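Benside - progress report, April
To: Barrientos publishing, milestone desk
From: Kulap Jaidee, Jirnport

Short one this time, we're mid build and I want to get this over to you before the lunchtime playtest.

Where we are. Chapters one to three are playable start to finish on PC. Chapter four is blocked out, lighting is placeholder, the ferry section has no sound at all yet. Console build boots and runs to the end of chapter two, then falls over on the save screen. We know why (old save format, my fault) and the fix is in review.

Frame rate. Chapter two was our worst offender. Fog in the boathouse was being drawn twice. Fixed. PC holds 90 on the test machine now except in the flooded stairwell. Console target stays at 30 for this milestone, we'll talk about a performance mode after content lock and not before.

Bugs. 390 open as of this morning. Sounds bad, but a big chunk are duplicates from the last outside test and a lot of the rest are text overflow in the German build. Crashes are the ones I care about. Two left that we can reproduce, both in the inventory when you combine items while the lantern is going out.

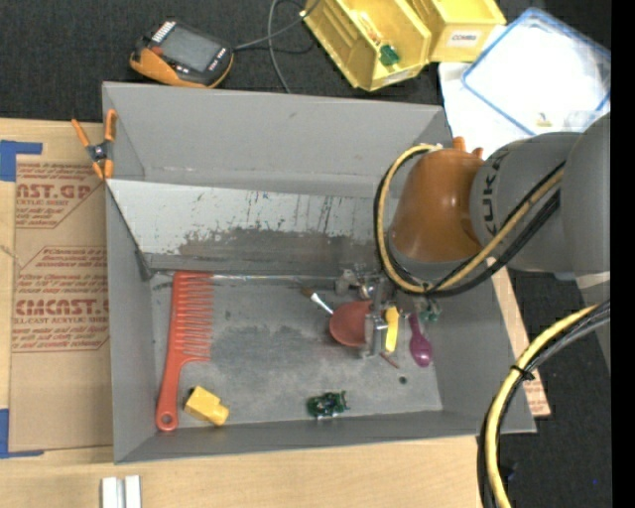

Save system rewrite took longer than planned and ate most of the time we had set aside for the photo puzzle. Puzzle is still in, but simpler. One solution instead of several. Playtesters were getting stuck on the old version anyway and wandering back to the chapel looking for a clue that isn't there.

Audio. Iltetti delivered the second batch of creature sounds, very good, the breathing behind the walls is properly nasty. Still waiting on the radio voices. They've promised them before the next drop and I have no reason to doubt it. Music for the ending is a sketch, please don't judge it from the build.

DLC. You asked for a yes or no on the prequel episode. Yes, if it reuses the pier and the hotel. No if it needs a new location. Outline attached seperately, it's rough.

Demo. Current cut runs from the bus stop to the first chase. I'd like to end it a bit earlier, on the phone call. Can send both versions. We have 2000 keys set aside for the closed test, need to know from your side who is handing them out and wether press get them first.

Spending. On plan except for localization, which went over because the journal pages got longer. I've cut two pages. Invoice follows with the milestone form.

Need from you:
store page text, final
answer on the demo ending
age rating paperwork, the section on gore, I don't know what to put for the dentist scene

Next build goes up end of the month, chapter four with sound.

Kulap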